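Home Forums > Desks, Chairs and Workrooms > Desk surfaces

Thread: Faint gray smudges on white standing desk top, and general white desk questions

bluebanister
27/09/2022

I have had a white standing desk for a while now and the top has picked up gray smudges near the middle. They are faint but I see them every time the light comes in low. Dish soap and a damp cloth took off the worst of it. What is left does not move.

The desk is a Stultotow, the plain rectangular one with the white T legs. I paid 1,225 for it with delivery. The top feels slightly textured if you run a fingernail over it. I do not know what it is made of and the paper that came with it only says "wipe clean."

Two questions.

1. What do people use on gray marks on a white top that will not dull the finish?
2. Has anyone replaced just the top and kept the legs?

The room is small, with a herringbone floor, and I would like to get this settled before I buy anything else for it.

Hiếu Hoàng

Textured white tops hold dirt in the grain. Soap sits on top and the cloth skips over the low spots. Use a soft nylon brush with the same soap, small circles, then lift it with a dry towel before it dries by itself. Do that twice before you try anything stronger.

What do you have sitting in the middle of the desk? Gray marks on white are often metal. Laptop feet, a monitor base, the underside of a lamp.

bluebanister

Laptop, most days. It has rubber feet but one of them is worn down. I also slide a steel ruler around.

Hiếu Hoàng

Then it is the ruler, or the worn foot. Metal leaves a gray line on anything slightly rough. It is the same thing a spoon does to a mug.

parsnip_40

Melamine sponge. Done in two minutes. I don't know why this needs a thread.

Hiếu Hoàng

Melamine sponge is sandpaper. It will take the mark off and leave a shiny patch you can see from the door. I would not put one on a textured top.

parsnip_40

I have used them on a white desk for years and there is no shiny patch.

Hiếu Hoàng

Is yours textured?

parsnip_40

It's smooth.

Hiếu Hoàng

OK. Hers or his is not.

bluebanister

Hers. I tried the brush last night. It is better, maybe half gone. I will do it again.

Bình Lò

I have replaced a top and kept the legs, so I can answer the second question. It is not hard. The things to check first:

The width of the leg set. Most of them slide on a crossbar, but they have a minimum and a maximum.
Screw length. New top thinner than the old one means shorter screws. I went through a top once with the old screws and had four little points sticking up where my wrists go.
Where the control box goes. Mine was screwed to the underside and I had to move it because the new top had a brace there.

I bought a Bạch top, secondhand. It took an afternoon, and most of that was turning the desk over without scratching the floor. Put a blanket down. On herringbone I would put down two.

The legs on mine have now had three tops. They are the expensive part and they last.

tallowfield

Monton makes a top that fits the Stultotow legs, or they used to. I looked at one in January and it was 1,520 with the cable tray. I thought that was too much for a flat piece of board and bought a desk mat for 40.

bluebanister

A mat would cover the marks but I use the whole surface. I fold laundry on it, I cut fabric on it, and I work on it. When I raise it up it is the right height for cutting. A mat slides.

tallowfield

Fair enough. Mine does slide.

Cora_in_the_attic

You fold laundry on your work desk?

bluebanister

It is the only flat thing in the house at standing height. The kitchen counter is too low and has the toaster on it.

Cora_in_the_attic

I'm not criticizing, I do the same. I also iron at mine with a folded blanket over it. The bad part is where to put the iron between shirts. I stood it on the desk once with nothing underneath and now there is a yellow arc on the top. Nothing gets it out. So if anyone reading this is going to iron on a white desk, put something heat safe down first.

parsnip_40

Or use an ironing board.

Cora_in_the_attic

I don't have room for an ironing board. The door opens into the room and the board would be behind it.

Bình Lò

Ironing boards fold up.

Cora_in_the_attic

And then they lean on something and fall over. I had one. I gave it away.

Hiếu Hoàng

The yellow arc is heat damage. It is in the surface and no cleaner will reach it. You can turn the top around so that the mark is at the back and put something over it.

Cora_in_the_attic

That's what I did. There is a file sorter on it now.

Andy_Wexcombe

My room is close to what the first poster describes. White standing desk, T legs, herringbone floor, white walls, and a white door with a black handle. I have the same trouble with the middle of the top. Mine is a different make, an Andileck.

I keep a white file organizer with four slots at the back end, against the wall. It is the only thing that stays there for good. Everything else on the desk gets moved. The iron ends up there too, and I flatten things with it. When paperbacks come back from a damp bag with wavy pages I stack them and put the iron on top for the weight. It works about as well as a brick and I already own it. A few days usually does it.

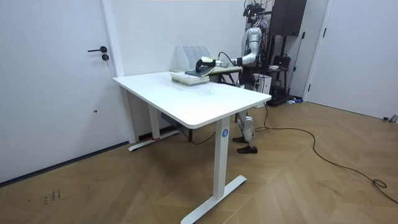 The other thing I would say about white tops is that the marks come back. I clean mine and it looks new, and a month later there are smudges in the same place, because I sit in the same place. I have stopped aiming for spotless. I clean it when I can see the marks from the doorway.

On the legs, if you do swap the top, mark which leg is which before you take it apart. I use stickers and colored tape. They look the same and they are not always the same. On some sets the motor cable on one side is longer, and if you switch them it will not reach the box.

bluebanister

Thank you, that is useful about the cable. I would not have thought of it.

Does an iron weigh enough for books? I would have expected you need more.

Andy_Wexcombe

For paperbacks, yes. For a big hardcover I would want more weight and a flat board between so it spreads out.

Lindqvist_R

I repair books as a hobby and I have to disagree with the iron. The soleplate is smaller than the cover and it comes to a point. All the weight goes in the middle and the corners stay curled. Put a piece of board the size of the book on top and then put whatever you like on the board. Also, a cord hanging off the back of a desk is something to catch with your knee when you lower it.

Andy_Wexcombe

The board is a good idea. I have an offcut I could use. On the cord, I don't raise or lower the desk while there is a stack on it.

Lindqvist_R

You will one day.

Cora_in_the_attic

Is it ever all right to do it warm? My grandmother ironed the newspaper.

Lindqvist_R

Not on books. A lot of paperback glue softens with heat and the spine lets go. Coated covers will stick. If a page is badly creased you can do a single sheet on low with plain paper over and under it, and even then try it on a page you don't care about.

parsnip_40

This was a thread about gray smudges.

bluebanister

It was, so I will finish it. I did the brush a second time with the same soap and then went over it with a damp microfiber cloth. The marks are nearly gone. There is one short line left that I can only find if I know where to look. I have put a new foot on the laptop and I am using a plastic ruler.

I asked Monton about the top anyway. They no longer make the white one in my size. They have it in oak color for the same price and I do not want that.

Bình Lò

If you still want one later, look for a whole used desk and keep the better parts of both. I have seen the Stultotow listed for 75 with a dead motor. The top was fine.

bluebanister

75 I would pay. I will keep an eye out.

tallowfield

Does anyone want a desk mat?

Cora_in_the_attic

What color?

tallowfield

Gray. It's long enough for two keyboards. One corner has lifted a bit.

Cora_in_the_attic

I'll send you a message.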